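11 April 2024

Cleared the work table today. I had been putting it off since the shelves went up, and the boxes from the Hurmont apartment were still stacked against the wall with half of what I own in them. I started after breakfast and stopped when my back told me to.

The rule I set was that everything came off the table and nothing went back on until I knew where it would live the rest of the time. I spread an old sheet on the floor and put things down on it in piles. Paper went by the door. Tools went under the window. Anything for the kitchen went on the chair so I would have to move it before I could sit down.

The paper took the longest. There were receipts going back to the move, two manuals for a heater I no longer have, and a letter from Stonel about the storage unit that I should have answered weeks ago. They want 43 dollars for the last part month. I wrote the check and put it in an envelope and then could not find a stamp, so it is sitting on the shelf by my keys. I also found the warranty card for the kettle, which ran out last May. Into the bag.

Under the paper was the tabletop, which I had not seen much of since winter. It cleaned up well. I used warm water with a little dish soap and then a dry cloth, going with the grain. There is one ring near the corner that will not come out. I tried baking soda, left it for a while and wiped it off, and the ring looks the same as it did before. I may put the lamp on it. The light color shows every crumb, but I like it better than the dark table I had before, where you could never find a screw once you dropped it.

Washed the plastic tray in the bathtub since it does not fit flat in the sink. Tape residue on the underside came off with cooking oil and a fingernail. I stood it up on the table to drain and kept going.

Lunch was soup and the end of the bread. I ate standing up because of the chair.

In the afternoon I did the tools. I have three tape measures and only one of them locks. Kept the one that locks and the small one, put the other in the box for the thrift store. The good screwdrivers are going back in their roll. The odd ones are in a coffee can. I emptied the jar of loose hardware, sorted what I could recognize, and gave up on the rest – most of it came with furniture I left behind, and I can't think what I was saving it for. I kept the hex keys anyway.

Then the metal pieces, which was the part I wanted to do. Anything chrome had gone dull over the winter, mostly fingerprints and kitchen air. I did the cabinet pulls, the towel bar that I still have not hung, and a few odds and ends from the bottom of the box. I used the Sipos polish, the one in the flat tin. A little goes a long way with it. If you put on too much, it dries in the seams and you have to pick it out with a toothpick, and I spent a good part of an hour doing that on the pulls. A soft rag to put it on, a clean one to take it off, and then a dry wipe to get rid of the haze. The window showed up in the metal when I was done, so I called that finished.

I laid a clean white cover over part of the table for the polished things. I don't want them sliding around on the bare top, and I don't want polish on it either.

The tin is nearly empty. The hardware store on Plakutska carries it, or did, and the last one I bought there was 7 dollars. I will walk over when I mail the check. Things to get while I am there:
stamps (not there, the post office next door)
polish
felt pads for the chair legs
wall anchors for the towel bar
one more clear bin with a lid, shoebox size

Carried two bags down to the trash and one box to the car. The box has the tape measure, the dark lamp shade, a set of bowls I never use and the curtains from the old place. They are too long for these windows and I am not going to hem them. I thought I might be sorry about the bowls, but I had forgotten I owned them until this morning, so they can go.

Still to do is the shelf above the table. Right now it holds books at one end and paint cans at the other, with a gap between them. I would like the bins there, with labels facing out. I measured and the bins I have will fit with the lids on, but only if the tall paint can goes somewhere else. Probably the closet floor. I also need to decide about the extension cord, which runs across the back of the table and gets in the way every time I pull something toward me.

Wrists are sore from the rubbing. The room smells like polish even with the window open, so I have left the door open too and moved my pillow to the other end of the couch, away from it. Tomorrow the shelf, if it doesn't rain. If it rains I will do the shelf anyway and go to Plakutska the day after.
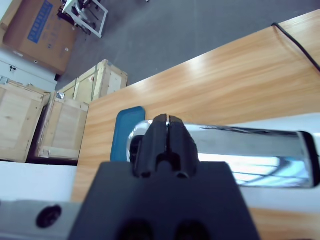
How do I keep chrome from going dull again once it is clean?
Wipe it with a dry soft cloth every week or so and save the polish for when a dry cloth stops working.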